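Mulline Shared Workrooms: Frequently Asked Questions

Booking

How far ahead can I book a table?
Members can book up to 100 days ahead. Day users can book up to two weeks ahead. Bookings open at 7:00 a.m. and are held for 30 minutes past the start time, after which the table is released.

Can I book the same table every time?
Yes, if it is free. Choose "repeat" on the booking form and enter the table number. Repeat bookings in the Cabrera room end each May, when the floor plan is redrawn, and must be entered again.

Can two people share one booking?
Yes. Both names must be on the form. A third person needs a second table.

Tables and surfaces

What size are the tables?
Single tables seat one. Double tables are two single tables pushed together and locked underneath, so there is a seam across the top. Work that needs an unbroken surface, such as cutting large sheets of paper or laying out fabric, should be done at the long bench in the Dirard room.

Can I tape things to the table?
Packing tape and masking tape are allowed on the tops. Duct tape and double-sided foam tape are not. Remove all tape at the end of the session. Residue left overnight is charged as a cleaning fee.

What about glue and paint?
Water-based products only, over a mat or scrap board. Solvent glues, spray paint and two-part resins are limited to the vented bay next to the loading door. Caps go back on tubes between uses.
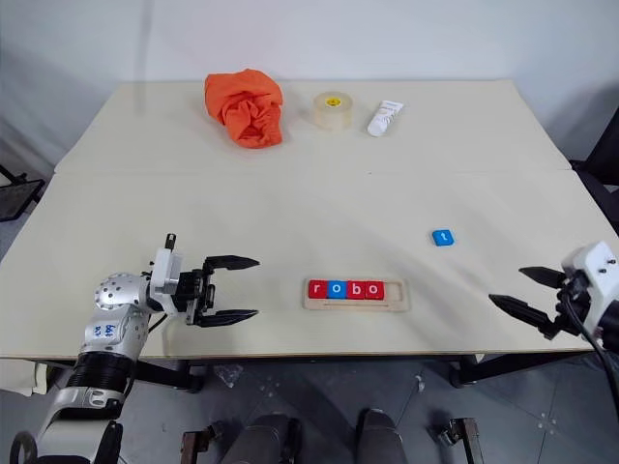
Storage

Do you rent lockers?
Yes. There are 219 lockers in two sizes. Small lockers take a standard file box. Large lockers take a folded easel or a sewing machine in its case. The waiting list is kept by Dorottya Boros at the front desk, and places are offered in order of application.

Can I leave work out to dry?
Drying racks are in the hallway behind the Cabrera room. Label each piece with your member number and the date. Unlabeled pieces are moved to the lost property shelf after 48 hours and discarded after 30 days.

Is there refrigerated storage?
No. The kitchen refrigerator is for food only.

Access and fees

When are the rooms open?
7:30 a.m. to 10:00 p.m. Key card holders on the extended plan may stay until midnight. The alarm sets itself at 12:15 a.m.

My key card stopped working. What should I do?
Cards go inactive after 60 days without use. The desk can reactivate a card while you wait. If the reader shows a steady red light, the card is damaged and must be replaced. Replacement takes one working day.

Does the extended plan cover the Trerau building?
No. Trerau has separate locks and a separate agreement. Requests go to Gilberto Cuervo, extension 853.

How do I cancel?
Cancel through the booking form at least 24 hours before the start time for a full credit. Later cancellations are credited at half the rate. Missed bookings are not credited.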